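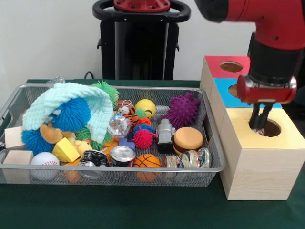

Peltov, July

Peltov Toy Sorting Set - README

Contents

1. What is in the set
2. Folder layout
3. How the toys were chosen
4. Labels
5. Known problems
6. Terms of use and contact

1. What is in the set

The set covers one tabletop activity: toys start mixed together in a wire-mesh tray and are sorted into wooden boxes with round holes in their tops. There are 723 clips in the current release. Of these, 385 were made with the full tray and the rest with a half tray.

The boxes are light pine. One has a red top, one a blue top and one a pale yellow top. They stand to the right of the tray in a diagonal row, with the yellow one nearest and the red one closest to the wall. The table surface is dark green.

The full tray includes spiky puffer balls in blue and green, a brown plush toy, a small yellow plush duck, plain wooden blocks and a mint-green knitted cloth. The cloth has a bumpy texture and is dropped in last, so it usually lies crumpled over other things. Please do not treat it as background. It has its own label.

2. Folder layout

clips/full - full tray
clips/half - half tray, no cloth
labels/ - one text file per clip, same base name
lists/train.txt and lists/test.txt - the split we use; test.txt has 200 entries
notes/ - remarks typed in during the sessions, not cleaned up

Clips are numbered in order of recording. Gaps in the numbering are clips we dropped and did not replace.

3. How the toys were chosen

Most came from the Xaba playroom in Peltov, which was replacing its shelves and gave us the odd pieces. We wanted things that differ in how they sit and how they give when held: soft plush, stiff blocks, spikes that catch on cloth. Anything too wide for the box holes was left out, apart from the cloth, which goes in if it is bunched up first.

The boxes were made by Rinonent. The tops lift off for emptying.

4. Labels

Each label file gives the object, the box it was meant for and the result. Result is one of: in, missed, dropped, stuck. "Stuck" means the object stayed in the hole and did not fall through. This is mostly the cloth.

Color of the object does not decide the box. A blue ball may be meant for the red top, and the label file is the only place to find out.

Wooden blocks are labeled block_s or block_l by size. Plush toys are plush_brown and plush_duck.

5. Known problems

- In version 1 the two green puffer labels were swapped in part of the full-tray folder. Fixed in version 2.
- Objects that are completely under the cloth at the start are not listed as visible, even when an edge shows later.
- The blue hole is often partly hidden from the camera. Results for that box were checked by opening it afterward.
- Evening clips are warmer in color. We left them as they were.

6. Terms of use and contact

Free for teaching and research. If you publish with it, name the set and the version number. Please do not repost the clips without the label files - we have had mail from people who only got half of it.

Corrections go to Roxana Gavrilă, who keeps the label files. Send the clip number and the line you think is wrong. Vova, the smaller set with cups and spoons, has its own README and different label names, so do not merge the two without renaming first.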